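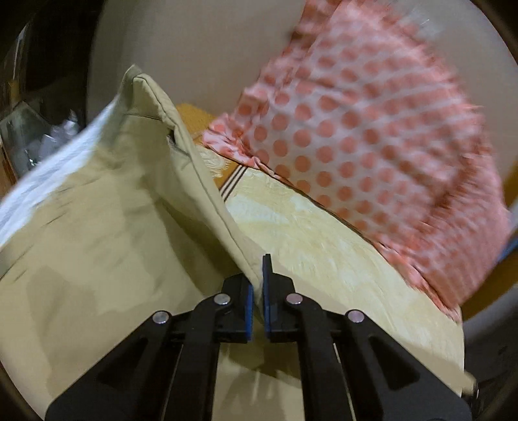
Skostidix bench and floor scales

Hello, and welcome to the scales page. I'm Domenica Auer and I look after weighing at Rirnside, so if you ring up with a question about any of these it'll most likely be me who answers. I've written this page myself, which is why it goes on a bit.

We sell one family of industrial scales, the Skostidix, and we sell it in two shapes. There's the bench scale, for parcels, tubs, bags of fixings and so on, and there's the floor scale, which is a low steel platform you can run a pallet truck onto. Both use the same display head, so once your people have learned one they've learned the other (and you can swap heads between them if one gets dropped, which I'm afraid does happen).

The bench scale

I've had one of these on my own packing bench for seven years and I'm very fond of it. The top plate is stainless steel and lifts straight off for washing. Underneath there's a single load cell with stops at each corner, so if somebody leans on it while they're chatting it should come back to zero without a fuss. The feet screw up and down and there's a little bubble level at the front. Please do use the bubble! Half the calls I get about drifting readings are from a bench with a wobbly leg.

It runs from the mains or from the rechargeable battery, and it'll do a full shift on battery if you leave the backlight on automatic.

The floor scale

Platform capacity is 1,000 kg. It sits on four load cells and comes with one ramp as standard. A second ramp is extra, and I'd buy it if you've got the room, as driving on one side and off the other is so much quicker than reversing. You can also have it set into a pit, flush with the floor. We'll send you the pit drawing before you order, and I'd ask you to hand it to your builder and not work from memory — we had one customer in May whose pit was a lovely piece of concrete and too narrow by the width of my thumb.

The cable from platform to display is 9 metres long and can be run through conduit. Longer ones can be made up, just say so when you order, as it has to be calibrated with the cable it's going to use.

The display

Big red digits, readable from the seat of a forklift. The keys are the sort you can press with gloves on. It'll do:

Zero and tare
Gross and net
Piece counting
Running total
Check weighing, with high and low limits and a buzzer

Piece counting is the one people ask me about most. You put a known number of parts on, tell it how many, and after that it shows you a count in place of a weight. It's very good with things like bolts and washers. It's less good with anything that varies from one to the next, and for very light parts you want the bench scale and a bigger starting sample.

There's a serial port on the back of every head, and a USB one if you order it. If you've got a Gasser label printer already, tell me and I'll set up the print format before it leaves us. I can do the same for Drotance, the stock program, which takes the weight straight into the goods-in screen and saves a lot of scribbling on cardboard.

Trade approval

If you're selling by weight you need the approved version, which has to be verified and sealed. If you're only checking stock or working out carriage, the ordinary version is fine and costs less. Not sure which you are? Ring me before you order, as we can't turn one into the other later on.

Delivery and setting up

Bench scales go out by ordinary carrier. Floor scales come on a pallet and need a forklift at your end, or ask for a tail-lift lorry. Let the scale sit switched on for half an hour before you check it, especially if it's come off a cold van.

Every scale comes with a calibration certificate. After that I'd suggest once a year, or twice if it gets knocked about.

Prices

The floor scale with one ramp, display and wall bracket is £1,907 plus VAT. Bench scales vary with capacity and plate size, so I quote for those individually. Prices checked Tuesday, June 18, 2024.

Spare feet, batteries, ramps and covers are all kept on the shelf here. Have the serial number handy when you call — it's on the silver plate under the display.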